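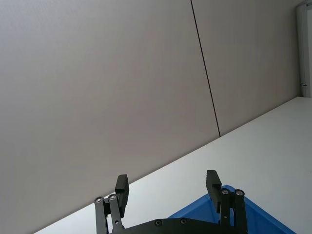
Benjamín Paredes asks whether the tray may be left out on the table between sessions, or whether it must go back to the cupboard each time. It may be left out. The tray was chosen for rooms in which the same table is used throughout the day, and the notes on this page have been revised to make that clear.

Kestitz Sorting Tray, Blue
Part of the Dindov table range for early learning rooms
Page revised April 2021

Overview

The Kestitz Sorting Tray is an open, rectangular plastic tray for small toys, counters and figures. It is intended for tabletop work with young children: sorting, matching, naming, and putting away at the end of an activity. It is supplied in one color, a bright blue, and is sold singly or in sets.

The tray has no lid. Schools that require covered storage should order the Rarer cupboard box, which takes the same small figures and is listed on its own page. The two products are not designed to fit inside one another.

Intended use

Staff generally place one tray on the table and bring the toys to it a few at a time. A child is asked to find an animal, to put it in, to take it out again, or to say what is missing. Older children may use two trays and sort between them. The tray is equally suitable for the last part of the session, when everything on the table has to be gathered up before the next group arrives.

The tray is not a carrying case. It may be moved from table to shelf with its contents inside, but it has no handles and should be held with both hands at opposite sides. It should not be carried on stairs by children.

The tray is not a water tray. It may be washed, as described below, but it should not be filled and left standing on a table or shelf.

Choosing a table

Any level table is suitable. We recommend a plain, pale surface, on which small pieces are easy to find when they miss the tray. Patterned cloths should be removed before the activity starts. A table pushed against a wall loses fewer pieces over the far side than one in the middle of the room, though it also leaves one side where children cannot sit. Rooms with larger groups will usually prefer to keep the table clear on all sides.

Lighting should come from above where possible. A lamp set low at one side throws the tray wall into shadow, and dark pieces are then difficult to see.
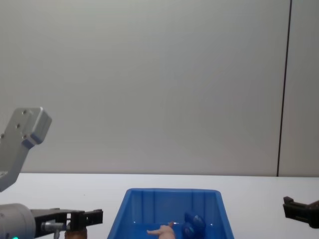 Suggested contents

The tray is supplied empty. The following are available separately from the same range and have been used with it in our own rooms.

Farm and field figures. Molded plastic animals in a small size, sold in bags of 14. Each bag contains adults only; young animals are ordered separately.
Fruit and vegetable pieces. Suitable for naming and for pretend shopping. Sold in bags of 13.
Plain counters. Sold in tubs of 100 or 500. The larger tub is more than a single tray will hold comfortably, and is meant to be shared across a room.
Sarkar picture cards. Unlaminated card, matched to the farm figures. These should be laid beside the tray and kept away from freshly washed surfaces.

Small pieces present a choking hazard. The figures, fruit pieces and counters are to be used only by children three years of age and over, and only with an adult at the table. Staff remain responsible for checking that pieces brought from home meet the rules of their own school.

Setting up an activity

Place the tray in the middle of the table, with a long or short side toward the child as space allows. Leave enough room around it for the child's arms to rest.

Begin with very few pieces. Steinar Bisgaard, who prepared the activity notes supplied with the range, advises that a first session should use no more than two figures, and that the adult should name each one before it goes in. Further pieces may be added once the child is following the words without help.

Pieces do not need to be stood upright. Children often lay animals down, and there is no reason to correct this unless standing them up is the purpose of the exercise. 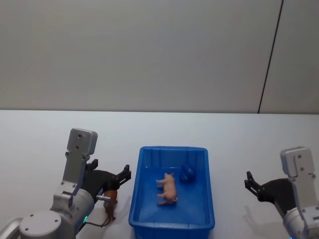
Color should be considered when pieces are selected. Many customers buy the blue tray to match their shelving and give little thought to what will be put in it, although the tray forms the background to everything the child is asked to find. A pale pink pig is plain to see against the blue floor, while the dark blue piece toward the far corner partly blends into it. For a first activity, pieces like the pig are the better choice. Darker pieces can be kept for children who are ready to look more slowly, and some staff put one in deliberately for this purpose. Where a child has low vision, we advise leaving blue pieces out of the tray altogether.

Cleaning

Empty the tray and shake out any dust. Wash it by hand in warm water with a mild soap, and wipe along the ribs on the inner wall, where crumbs and modeling dough tend to collect. Rinse, and dry with a soft cloth. Do not use scouring pads, which dull the plastic.

The figures may be washed in the same way. Cards may not.

Trays used by several groups in one day should be wiped between groups and washed once the last group has finished. Rooms that keep a cleaning record should list the tray and its contents as separate items.

Storage

The tray may be left on the table or placed on an open shelf. Keep it away from heaters and out of strong sun – the color will fade over time if it stands in a window. Do not stand other equipment on top of it when it is full.

Ordering

Single trays are normally held in stock. Sets are packed to order, and schools requiring delivery before the November break should allow extra time. Orders for tubs of 500 counters are sent in a separate parcel.

Trays that arrive cracked or bent at the rim will be replaced. Please keep the outer packaging until the contents have been checked, and quote the order number in any letter. Bags of figures can be returned only if they are unopened.

A printed copy of the activity notes is included with each first order. Further copies may be requested from the Dindov office at no charge.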